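Softener capacity, part 2

The glasses started spotting again in August. The short version of the last post was that I replaced the 5 micron sediment filter ahead of the softener, flushed the line, and saw no change. A sediment filter does nothing for dissolved calcium, so I didn't expect one, but it was overdue and I wanted it out of the list of suspects.

The softener is a Plusum single tank unit with a metered head. It counts gallons and regenerates when the count reaches a setpoint. The installer set it to 3000 gallons and I never questioned the number. The setpoint is supposed to come from the usable capacity of the resin divided by the hardness of the incoming water, less a reserve, because the unit waits until the middle of the night to regenerate and somebody may want a shower before then.

What I did was test the water every morning before the first large draw. I used drop-count titration instead of strips. Strips are fine for telling hard from soft, but the color steps are too wide to show a slow rise. I took the sample at the kitchen cold tap after letting it run long enough to clear the pipe, and wrote down the meter reading next to each result.

For most of the cycle the result was zero, with the sample turning blue on the first drop. The first reading above zero came at 1652 gallons. It climbed every day after that, and well before the setpoint the treated water was as hard as the untreated water at the outside spigot. So for a good part of each cycle the resin was spent and we were washing dishes in raw Bedlow water.

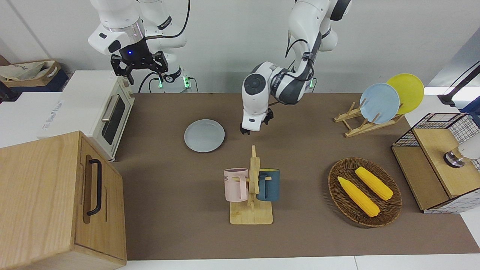
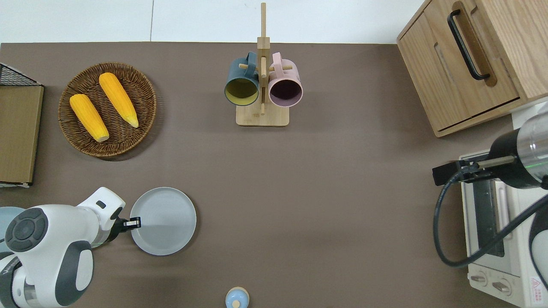
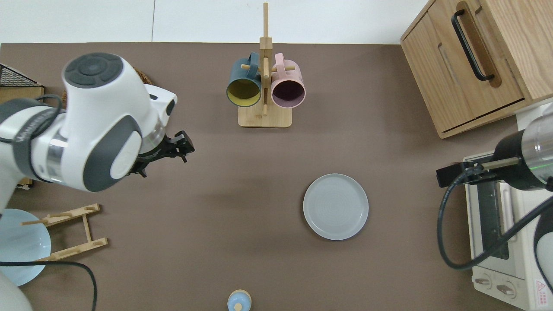
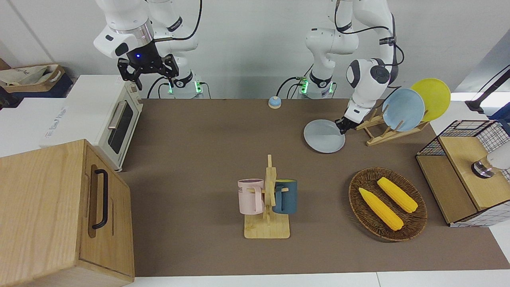
Spotting is a poor instrument for any of this, and I should have stopped relying on it sooner. What is left on a dish depends on how much water stays on it as much as on what is dissolved in that water. A plate held at an angle, like the pale gray one in front of the rack in the last picture, sheds most of its water to the low side of the rim, and whatever scale forms will be concentrated there. Pale gray also hides a calcium film very well. Dark glazes and clear glass show it first, and if all our dishes were light I would have noticed this problem a month later than I did.

There are three ordinary reasons for early breakthrough. The resin can be fouled or worn out, the brine draw can be weak, or the setpoint can be wrong for the water.

I checked the brine draw first. With the head in the brine position the level in the salt tank dropped steadily and the drain line tasted of salt partway through (not a sophisticated test, but a reliable one). The injector screen was clean. I took the bypass apart as well, a Birov three-valve assembly, since a bypass that doesn't seat will pass raw water around the tank. A leaking bypass would give a constant low reading from the start of the cycle, though, and mine started at zero. The seals were fine. I greased them and put it back together.

That left the resin and the setpoint. I titrated the raw water and compared it with the hardness written on the installer's sticker. The water is now much harder than the sticker says. I called the town water office and was told that Bedlow changed its blend over the summer and draws more from the deeper well. The change is on the notice that came with the bill, in the part I don't read.

I reran the sum with the new hardness and the result lands close to where the breakthrough occurred, which is good evidence that the resin is healthy. I have lowered the setpoint to leave a reserve below 1652. The cost is more salt and more rinse water per month. I could recover some of that with a lower salt dose per regeneration – resin gives up more capacity per pound of salt at low doses – but this would mean an even shorter cycle, and I want one clean set of readings before changing a second variable.

A reader asked after the last post whether vinegar in the rinse compartment would do instead. It will dissolve the film. It is also not kind to rubber seals over time, and it does nothing for the water heater, where most of the scale ends up. Citric acid has the same limits. I use it on the kettle.

The next readings start after tonight's regeneration, which is set for 2 a.m. I have already drained a sample bottle of raw water and put it in the fridge for comparison, behind the leftover Sitthichai takeout, labeled.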